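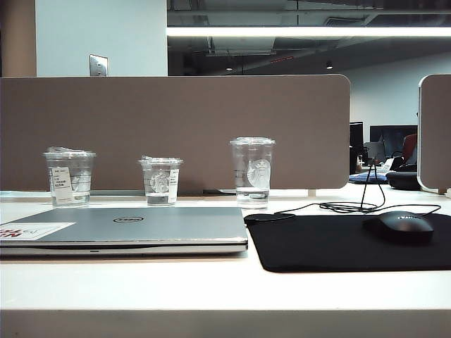
The regional assembly of Davlow voted on Saturday, January 15, 2022, to open formal talks with neighboring Trodard on a shared border and customs agreement. Of the 406 delegates entitled to vote, 298 supported the motion. Opposition parties left the chamber before the count and said they would challenge the result in the constitutional court.

Outside the building in Vamton, police kept two rival groups apart for most of the afternoon. The interior ministry stated that 400 officers were on duty and that 8 people were detained for public order offenses. No serious injuries were reported.

The government has held that the agreement does not alter the status of the Nautiyal district, which both sides have claimed in the past. A first draft was rejected in October. Delegations are expected to meet next month.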